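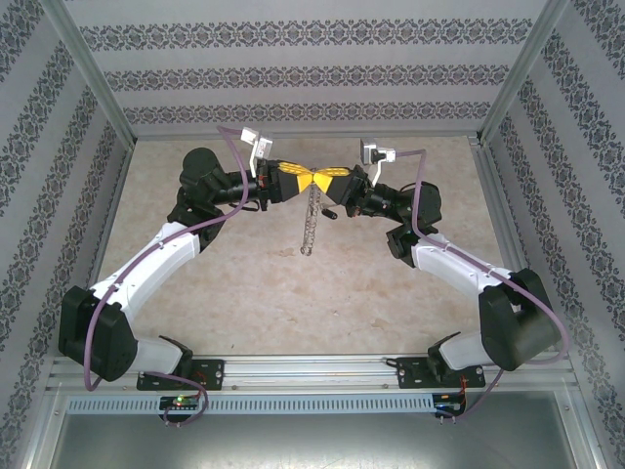

2018-09-29
by Seppälä

A cable fault made me lose most of two weeks, and I want to write it down while I still remember the order of things. My setup has two arms on one aluminum rail, and the fault was on the right side. If you have a similar setup, look first at the long purple cables. They go from the small cameras above the grippers, along the white links, and then in a wide curve around the outside of the big black elbow cover. It is in this wide curve that my problem was living, and I looked there last.

The task is a simple one for a person. One arm picks up a short chain, brings it to the middle, and gives it to the other arm. In May it worked well enough that I let it run in the evening while I cooked. Then in August the right arm began to close its fingers too late. It did not happen every time. Sometimes I had 14 good handovers and then one where the left arm opened and the right one was still thinking. The chain fell on the table, the arms went on with the rest of the motion, and they put nothing very carefully in its place.

My first idea was the fingers. I cleaned them, I checked the screws, and I made the closing force a little higher. This was a mistake, and also not very safe, as I will explain below. My second idea was the software. I had changed the planner in the same week, so of course I blamed my own code. I put the old version back and the fault was still there.
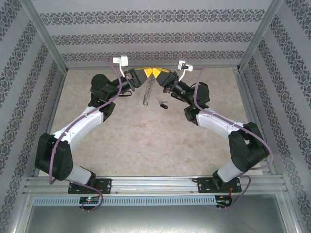 So I started to write a log with a time for every message. After one long evening I had 3,294 handovers in the file, counting the older runs that I could still read, and 101 of them were late. I made a plot of the late ones against the position of the right arm. They were almost all in the last part of the reach, when the arm is near the middle and the cable is pulled the most.

The camera was losing its connection for a moment. My program waits for a new picture before it closes the right gripper, and when the camera came back, after some 800 milliseconds, the program continued as if all was normal. The left arm did not know about this wait. It had its own timer, and it opened when the timer said so. I wrote that timer myself, in a hurry, and I had forgotten it.

Now the safety part. When the picture came back late, the right gripper closed at full force in a place where the chain was not anymore. Once I had my hand there, because I wanted to catch the chain before it fell. I got a pinch and a blue nail, no more. But I had raised the force only a few days before, and I had put my hand inside with the motors on – both were my own decisions. A friend who works at a packaging plant in Elldale told me that there they would send me home for this, and I think they would be right.
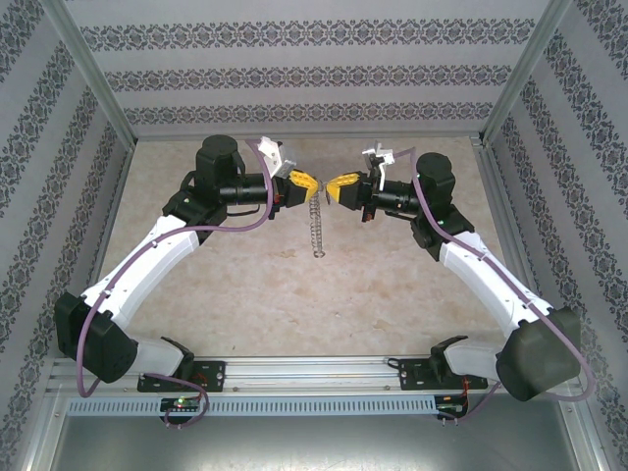
The repair was cheap. I ordered a new cable from a small shop in Markstead and gave it more slack at the elbow. I moved one clip, so that the bend is wider and the connector does not carry the pull. In the software, the left arm now waits for a message from the right arm that it is holding, and if the picture is older than a short limit, both arms stop and stay where they are. They do not open. I prefer a stopped robot with a chain in its fingers to a clever one.

I also put the force back to the old value and bought a stop button with a long wire. It is on my side of the table, near the keyboard, and I press it before I reach in.

There is one thing I still don't understand. A few of the late handovers happened with the arm far from the middle, where the cable is not pulled at all. Maybe the connector was already damaged and any small shake was enough. I kept the old cable, and next month I will bring it to the robot evening in Menbridge, where they have a better meter than mine. If you have seen the same thing with long camera cables, please write to me, also if your answer is that I did the clips wrong.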